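Ticket 193: Episodes rejected at upload, plate-to-rack task
Site: Enlow
Opened: 2024-12-02
Assigned to: Dexter Gatchalian
Status: Pending verification

The Enlow site reports that 9 of 200 teleoperated episodes were rejected by the Pestance intake check. Each rejection carries the same message: "gripper state missing at grasp." The remaining episodes were accepted and require no action.

Review of the logs shows that the left gripper channel stopped recording for a short interval as the fingers closed on the plate rim. Joint positions and video were complete throughout. The right arm channel was not affected.

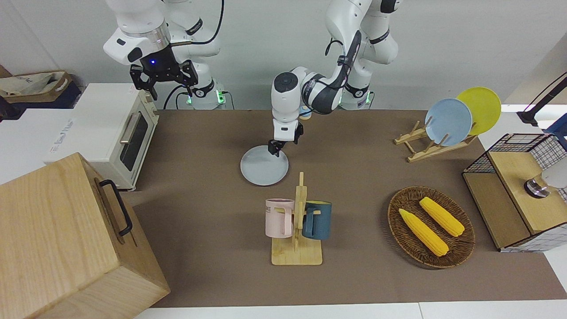 May rejected episodes be repaired by filling in the missing gripper values?
Filled values are not accepted for training. The episode must be recorded again in full, with the original kept in the rejected folder under its own number.

Actions taken: the left gripper logger was restarted and its buffer setting restored to the value used in July. Operators have been asked to hold the closed grip for one second before lifting — this applies to plates only. The rack and mug tree are to stay at their marked positions for the repeat recordings.

Outstanding: nine repeat episodes from Enlow, followed by a fresh intake check. Gredside uses the same logger version and has been notified. The ticket will remain open until the check has passed.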